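4.3 Vérifier l'estimation d'ouverture de la pince

Le module Plondine affiche un score de confiance à côté de l'ouverture estimée. Ne vous y fiez pas trop : il reste flatteur même quand le suivi a décroché.

1. Ouvrez la session dans Kivmont et chargez les 500 premières images.
2. Placez le curseur sur une image où les mors sont écartés, sans objet entre eux.
3. Lancez « Recalculer l'ouverture » et notez la valeur.
4. Recommencez 20 images plus loin, mors toujours immobiles. Les deux valeurs doivent coïncider.

Attention : l'option « Lissage auto » masque les sauts sans les corriger. Désactivez-la avant l'étape 3.
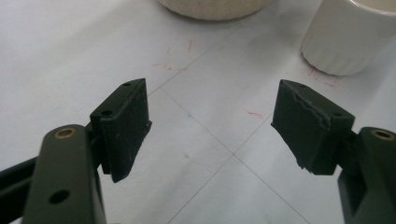 5. Si l'écart persiste, remplacez le masque des doigts par un masque tracé à la main. Le masque fourni suppose des garnitures neuves, hypothèse optimiste.

Note : la documentation promet un recalage automatique sur les lignes de la table. Libor Polák l'a essayé sur 219 sessions et l'a laissé désactivé. Nous conseillons d'en faire autant jusqu'à la version de décembre.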